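Automation at Ekwueme: Questions from Staff
Last updated 10/5/24

This page covers the garment handling project run by Ekwueme with its controls supplier, Vorkberg. It applies to the Porkedthorpe and Ureck sites. Questions go to Iona Guthrie in operations.

What is being automated?
Picking up single garments from a mixed pile and passing them to the folding table. Sorting by customer, stain checks and packing stay manual. The first robot cell is planned for Porkedthorpe in March.

What is the hand-held gripper for?
It has two fingers and a camera, and it is worked by a person. Each time an operator lifts or places an item, the unit records the video and the finger opening. Those recordings are used to train the software that will run the cell. 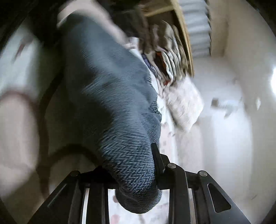
A recording starts before the fingers touch the cloth and stops after release. Dropped items stay in the data and are tagged as drops. Operators should not repeat a pick to make it look cleaner.

Does my job title change?
For 24 people, yes. Handlers who complete the training become cell operators, one pay grade up. Handlers who do not want the training keep their title and stay on the manual line. Nobody is required to switch.

Will there be job cuts?
No positions are scheduled to end at either site through the trial. Two open handler positions at Ureck will not be filled until the results are reviewed. That decision has been given to staff in writing.

How long is the training?
It takes 16 hours, paid at the normal rate and held during shift time. Half is spent on recording and half on clearing faults. Aminu Wike teaches both parts.

Why are knits recorded separately?
Knit fabric stretches under its own weight, so the point of the pinch affects how the rest of the garment hangs. Woven items are more predictable. The Porkedthorpe set has 922 recordings so far, and knits have the highest rate of rejected picks.

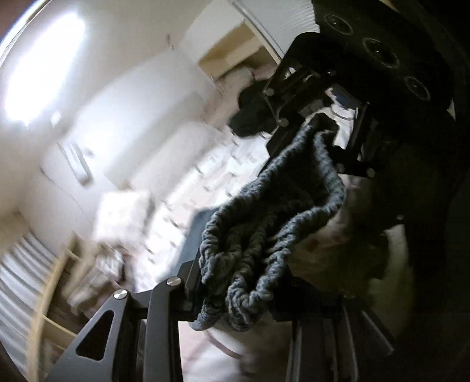 A pick is rejected if the fingers hold two items, or if the garment slips before it reaches the target. Thick hems and ribbed sections cause most of the double grips. Pinch a single layer where possible, and keep the wrist steady during the lift.

How long can I use the gripper in one session?
The limit is 30 minutes, followed by other work. Change hands if you can. Report wrist or thumb pain to your shift lead the same day.

Are the recordings used to measure my speed?
No. Files are stored under a session number, and shift leads do not have access to them. Pick rates from training sessions are not part of any performance review.

Who clears a jam once the cell is running?
A trained cell operator. Press stop, wait for the amber light to go out, then open the gate. If the fingers are still closed on a garment, use the release lever and do not pull on the cloth.

Can I see my own recordings?
Yes. Send Iona Guthrie the session number from your log sheet.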